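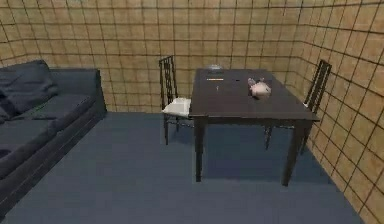
Visitors to the Sandstead terminal are asked to arrive at 7:30 for an 8:15 bus, and the bus leaves at 8:40. I mention it for anyone booked on the January tour, when the parking lot will be a good deal less pleasant than it was on 22 June 2024.

The terminal handles crude by rail and pipe and sends it out by ship. Our guide, Ibsa Wako, has worked the tank farm long enough to refer to individual tanks as "she" and to one of them, near the north fence, as something I won't print. There are 49 tanks. We were shown the outside of most of them.

Safety gear is compulsory and comes in one size. So equipped, we walked to the loading dock, where a tanker was due and then wasn't. Wako filled the gap with a very good talk on vapor recovery, the best part of the day — he explained how the fumes pushed out of a ship's hold get piped back to shore, and he took every question, including my two bad ones.

The control room was built by Öberg and is kept at a temperature suited to the computers. Operators watch the Gotcombe line from here, all 75 miles of it, and one of them let us see the pressure readings. They were flat. Flat is what you want, she said, and went back to her sandwich.

Lunch was in the Fevamwood building. The company spokesman told us the planned expansion would bring 300 jobs, and when asked how many of those were permanent he recommended the potato salad.

The potato salad was fine. Bring a sweater, and closed shoes or they'll turn you away at the gate.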